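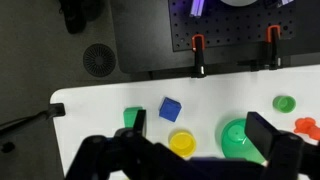

4.2 Surface color and reading comfort

Most of the tables in the Jendby workrooms were replaced during the study period, and the new tops were lighter than the old ones. Staff had asked for this. The old dark tops made the rooms feel smaller in winter, and pencil marks and paper clips were hard to see on them.

Light levels were measured at the center of each table, with the blinds down and the ceiling lights on. The target was 300 lux in the meeting area and 700 lux at the reading desks. All of the reading desks met the target. Two tables near the corridor in the Grilton building fell short until the lamps above them were changed.

A white top makes small colored items easy to tell from the background (Figure 4), but it also sends more light back toward the eyes. Complaints of glare came mainly from people who read printed pages for long periods. They were less common among those who sorted parts or handled samples.

Figure 4. Small colored objects on a white tabletop.
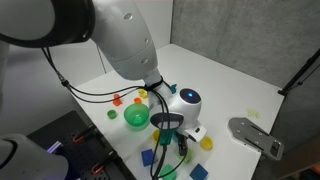
Hannelore Steinbach, commenting on an earlier draft, wrote that the glare complaints may have more to do with gloss than with color, and that a matte white top should be tested before anyone goes back to gray. We agree that the two were not separated here. The Weidemann tops were white and fairly shiny, and no matte version was on hand in October. Desk pads were given to the readers who asked for them, and their answers are treated separately in Section 4.3.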